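Cakov bench notebook, sim side
23 August 2018
Entry by Jade Wragg. Copies to Roy and Ute.

Wrist camera comparison, continued from the February notes. Back then we only had the one camera pose on the stock arm model, and the view was so tight that the policy people could not tell a drawer front from a countertop. Roy asked for the new mount position to be tried against the old one in simulation before Alfie cuts any metal for the Crabtree arm. I started on that this morning and it took the whole day.

Setup. Stock parallel gripper model, two flat fingers, black palm. No tool attached. Arm controller is the joint impedance one, same gains as last time except that I turned the wrist damping up a little after seeing it ring on the first move. Scenes come from the Udirico house set. I used the kitchen for close work and a room with open floor for the long views. Physics step unchanged. Rendering is the cheap path: no shadows to speak of, flat light. Jamie wants a pass with the better renderer later, but it is too slow for comparing poses and I did not want two things changing at once.

Procedure was the same for each pose. Open the gripper all the way, bring the arm to a spot over the target, stop, let the controller settle, save a frame, then tilt the wrist and save again. I did this for 3 camera poses:

A, the old one, close in behind the palm.
B, moved back along the palm and up.
C, like B but pitched forward so that more of the distance shows.

I threw out A early. At full open the palm hid the thing we were supposed to be looking at, and with the wrist tilted it was worse. No point in spending more of the day on it. B and C both keep the two fingers in view at full open, and that was the main thing Ute asked for. She wants the tips visible at all times so that the finger gap can be read off the image as a check on the encoder.

Settled on C for the rest of the session. Saved 200 frames with it, spread over both rooms. Two of them:
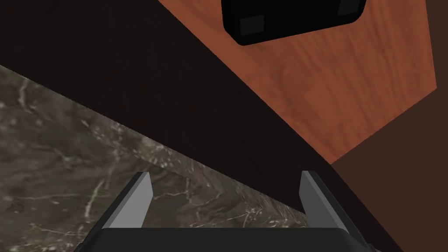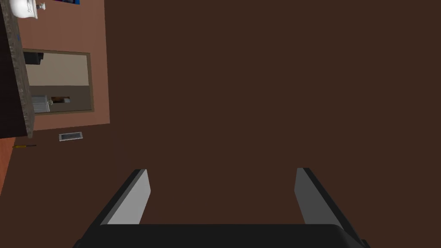 Notes on C, in no order.

The palm still takes up a lot of the bottom. I tried sliding the camera forward to get rid of it and lost the finger bases, so I put it back. If we crop for training we should crop from the bottom only and leave the sides alone. Alfie's opinion is that the real bracket will sit slightly higher anyway because of the cable exit, so the palm may turn out smaller on hardware. I would like a measurement from him before I change the model to match.

With the wrist rolled, every long edge in the room comes out as a diagonal. Fine for a network, hard on a person. I spent too long at the kitchen counter working out which way the arm would go if I pushed the stick left. For teleop we need either a second fixed view or a small horizon marker in the corner of the operator screen. Jamie thinks the marker is an afternoon's work. I would take the fixed view too if there is bandwidth for it.

Handle near the top of the picture in the kitchen case: it gets clipped. In that frame the gripper is still pointed at the counter and the dark panel, with the handle well past the fingers, so clipping there does not mean much by itself. What I want to know is whether the handle stays in view through a full approach. I did not run that today. Put it first on the list for next session.

Plain floor is a problem for anything that depends on texture. The floor in the house set is a single smooth brown and the feature tracker had nothing to hold on to in the middle of the picture. It got by on whatever was along the side of the room. In the kitchen, by contrast, the marble veining gave it plenty. I would not read much into this, as a real floor has scuffs and dust and reflections. But if the tracker is going to be judged in simulation we should put some kind of pattern on the floor or else say in the write-up that we did not.

Finger shading. The inner faces come out lighter than the outer edges in both rooms, and a simple threshold picks up the inner faces well enough on the darker backgrounds. Over pale surfaces it gets confused. Ute suggested painting a stripe on each finger, in the model and on the hardware both. Cheap to try. I asked for matte paint.

Controller. Impedance control was well behaved in free space once the damping was up. With the old value the wrist took 9 frames to settle after a stop, long enough that I was saving images with the arm still moving. I reran the first batch for that reason and deleted the bad ones. Nothing was grasped today, so I have no contact numbers. The Favevstead people say their position controller settles faster with the same arm. I believe them, but they are also not planning to touch anything with it. I have their config file now and will run it on the same set of stops.

Gripper. Roy asked whether the wide fingers on the Crabtree would fit in the same view. I loaded their mesh with C for a quick look. They fit at half open. At full open the tips are fine, but the outer corners leave the picture on both sides. Going to a wider lens in the model by 22 degrees brought the corners back, at the cost of the fingers looking bent. We can undistort, but then we lose the corners again, so the gain is small. My vote is to keep the current lens and live with the missing corners, because the tips are what we measure from. Roy has not answered yet.

To do:
Full approach to the kitchen handle with B and with C, same start pose.
Favevstead controller config on the stop list.
Bracket height from Alfie.
Stripe on the fingers, model first.
Patterned floor, ask Jamie which texture.
Write down the wrist damping value in the shared config. It is only on my machine at the moment.

Frames are in the shared folder under the Cakov sim directory, one subfolder per room. B is in there as well but only the kitchen half. I stopped when the disk filled up and have asked Jamie for more space.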